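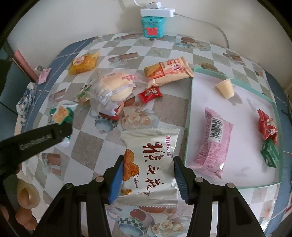
Issue 52, page 2

The Case for the Bad Snack Drawer

By Marlies Pichler

My office has a kitchen, and in the kitchen there is a drawer, and until October the drawer was terrible. It held crackers of no known flavor, tea bags that had shed their strings, and a bag of hard candies that had fused into one large candy. I loved it. You opened it at four in the afternoon with no hopes at all, and so you were never let down.

Then we were given a wellness budget. A firm called Ekden now delivers a crate to us, and the crate has opinions. It contains chickpeas that have been puffed. It contains bars named after moods. Each item comes with a small paragraph on the back about a founder who was hiking when she realized something was missing from the world, and what was missing was a date rolled in seeds.

I have nothing against dates. I have eaten more than 100 of them this year, mostly while waiting for someone to finish a call. What I object to is being improved at four in the afternoon. I came to the kitchen to get away from a spreadsheet, and I find the spreadsheet has a cousin there, printed on the wrapper, telling me how much magnesium I am about to enjoy.

A proper snack asks nothing of you. My grandmother in Estwood kept a tin on top of the refrigerator, and the contents of the tin were whatever had been on sale at Grabner's. Sometimes that meant butter cookies. One grim winter it meant aniseed. We ate what was there, complained to each other in the yard, and went back for more aniseed. I don't think any of us came away with a philosophy.

The best things in the old drawer were the ones people carried back from trips. Someone would visit an aunt or sit through a trade fair and return with a sack of little packets in a language most of us couldn't read, and for a week the drawer was the most interesting place in the building. You tore one open on the strength of the picture. If it was sweet, fine. If it was fish, you had learned something, and you had a story for the elevator. The crate from Ekden has removed this risk by labeling everything for six kinds of allergy and two kinds of guilt.

I will grant that the allergy labels are a good idea. I'd keep those.

The usual reply, when I raise this at lunch, is that people are free to bring their own. That is true, and I have tried it. But a snack you bought yourself is only shopping. The charm of the drawer was that it belonged to all of us and had been chosen by none of us, like the weather or the carpet. When I put a bag of my own pretzels in there, it sat beside the mood bars with my initials on it, looking like a protest. It was, a little.

Management tells us the crate costs $600 a month. For that money you could fill the old drawer until it would no longer close, and have enough left over to fix the handle, which came off in my hand in the spring and now lives on the windowsill. I have asked for the crate to be paused. The answer was a survey with a box at the end for comments, and the box holds one line. I wrote "aniseed."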